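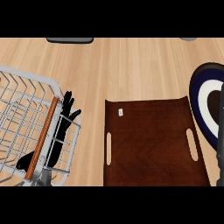

Inicio Temas Hogar Jardín Reparaciones Entrar

Buscar en la comunidad... Buscar

¿Aceite o barniz al agua para un suelo de pino recién lijado?

Rania Bennani
7/29/26

¡Hola a todos! Por fin hemos lijado el suelo del salón, tablas de pino macizo de la época de mi abuela, y estoy encantada con el color que ha salido. Estaba debajo de una moqueta horrible y de una capa de cola que costó sudor. Ahora viene lo difícil: mi hermano quiere barniz al agua mate y yo me inclino por aceite duro, que me parece más agradable al pisar. Tenemos un perro mediano y comemos en el salón, así que algo se va a caer seguro. He visto el aceite Saranix en la tienda y también un barniz de Detmont, que sale más caro. ¿Qué habéis puesto vosotros? ¿Y hay que volver a lijar entre manos? La última pasada la di con grano 60 y creo que me he quedado corta.

lijadora_feliz

¡Qué envidia, un pino viejo de verdad! Lo primero: sí, con 60 te has quedado corta. Pasa un 80, luego un 100 y para aceite termina en 120. No subas mucho más, la madera se cierra y el aceite no entra bien. Aspira a fondo entre pasada y pasada, también las juntas y debajo de los rodapiés.

Yo puse aceite hace años y volvería a hacerlo sin pensarlo. Dos manos finas — finas de verdad — y a los veinte minutos retiras todo lo que la madera no haya chupado con un trapo de algodón. Si dejas charcos se queda pegajoso durante días (me pasó en el pasillo, una pesadilla). Lo mejor es que un arañazo del perro se arregla en ese trocito: lija suave a mano, una gota de aceite y listo. Con barniz casi siempre se nota el parche.

Y muy importante: los trapos con aceite se extienden al aire libre hasta que sequen, o se meten en agua. Hechos una bola pueden arder solos.

Sanna

Barniz. Tres manos y te olvidas.

tablón77

Depende del color que quieras. El aceite amarillea el pino bastante y en un año lo tendrás más bien miel. Si te gusta claro como está ahora, busca uno con un poco de pigmento blanco o ve al barniz al agua, que cambia menos. Haz una prueba en una esquina, dentro de un armario o donde vaya el sofá, y espera una semana antes de decidir. Con barniz sí se matiza entre manos, con grano 220 y muy poca presión.

Comentarios

Rania Bennani: ¡Mil gracias! No sabía lo de los trapos, menudo susto. Haré la prueba con los dos.

pino_y_roble: En septiembre me toca a mí, me guardo la página.

lijadora_feliz: ¡Cuéntanos cómo queda la esquina!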